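Why Our Bin-Picking Cell Kept Stopping: A Fault Study
Student project report, Robotics Option, Clerkenthorpe
Written by Banafsheh Babaei for the Grirkside project group

1. What we set out to do

Our project was a bin-picking cell. A KUKA arm reaches into a metal bin, closes a two-finger gripper on a painted bar, lifts it out and puts it down outside the bin. The plan for the spring was to train a grasp selector on a large set of attempts and then write a report about how good it was. I still hope to write that report! This one is about the fault that ate three weeks of our schedule, because chasing it taught us more than anything else we did this year.

The fault was easy to describe. Every so often the arm would go down toward a bar, stop dead partway, and put up a message saying that the external force was over the limit. Nothing was damaged. Each time, one of us had to walk over, look in the bin, clear the message and jog the arm up by hand.

2. The first wrong answer

We were completely sure we knew the cause. Bars that end up close against a wall leave very little room for a finger, so we decided the fingertip was touching the metal and the force check was doing its job. This made sense to everybody, and we spent the whole first week on it. We moved the virtual walls inward in the planner, we made the approach slower, and we threw away any grasp that came too near a wall.

The stops went on as before. Worse, the planner now refused so many grasps that bars near the sides stayed where they were for the rest of the session.

What I should have done on day one was read the log. Our recorder had saved 3,554 attempts since November, and each one has the joint positions, the estimated force at the wrist and the reason the attempt ended. When I finally sorted the force stops by height above the bin floor, a large share of them had happened with the fingertips still well above the bars. There was nothing up there to hit.

3. The second wrong answer

Next we blamed the force estimate. The controller works out the outside force from the motor torques and from what it has been told about the tool: its mass and where its center of mass is. Our gripper had been rebuilt over the winter, so we weighed it again and entered new values. The old mass really was wrong, and I am glad we fixed it. The resting force reading dropped close to zero in every pose we tried by hand.

We ran the cell all afternoon on the new values and it stopped eleven times. That was a low point, I admit, but it was also when the problem got really interesting — the reading was good when the arm stood still, and it went bad only in certain moves.

4. Finding it

The trick that worked was plotting force against the angle of the last joint, the one that spins the gripper. Every early stop sat on the same side of the plot. When the gripper turned far in one direction, the force reading climbed smoothly, like a spring being stretched, and when it turned back the reading fell again. Hitting a wall gives a sudden spike. A smooth climb means something is pulling.

It was the cables. The hoses and wires for the gripper run back along the arm in a loop, tied together at intervals. During the winter rebuild we had added a line and pulled the ties tight so it would all look neat. That used up the slack. With the wrist turned far enough, the bundle went taut and tugged on the tool, and the controller could not tell a tug from a collision.

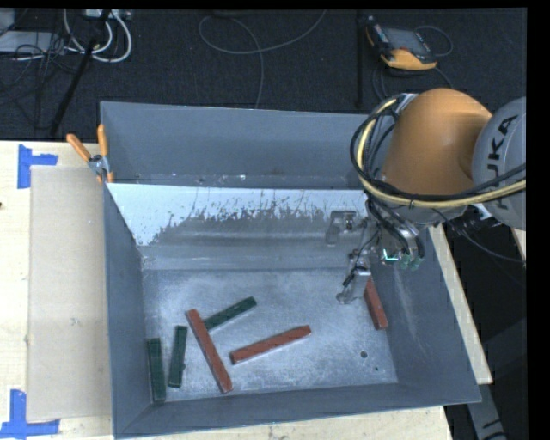 We proved it with the bin taken out of the question. I programmed the wrist to turn slowly from one end of its range to the other, high above everything, and the force limit tripped at nearly the same angle every time. Then we cut the ties, let the loop out, and ran the same motion. The reading stayed flat from end to end. I may have shouted.

5. The safety side

One part of this story I am less proud of. In the second week, tired of walking back and forth, we raised the force limit to keep the runs going. It worked, in the sense that we got fewer stops. It also meant the arm was allowed to push harder on anything it met, and it meant the cables were being pulled harder on every bad turn. When we took the ties off, one of the thin wires had its outer jacket rubbed through. A little longer and we might have lost the gripper signal with a bar in the air.

The limit is back at its original value. Changing it now needs two people and a line in the lab book with the reason. We also added a rule that after any force stop, whoever is on shift writes down the wrist angle before clearing the message.

6. What we changed

The cable loop is longer and is tied only where it does not have to bend. The planner has a soft limit on wrist angle, and it picks the opposite gripper orientation when it can (the fingers are symmetrical, so a half turn gives the same grasp). The slow wrist sweep is now the first thing we run each morning. The virtual walls are back where they were, so bars along the sides can be picked again.

7. Results so far

We have since run 2,000 attempts with the new routing. The force stops high above the bin are gone. We still get stops close to the floor, mostly when a finger comes down on top of a bar that is lying across another one, and those are real contacts that the arm should stop for. They are next on my list. I want to try using the slope of the force signal to tell a light touch from a hard one — the plotting code from section 4 already does half of that work, and it is in the shared project folder along with the sweep program.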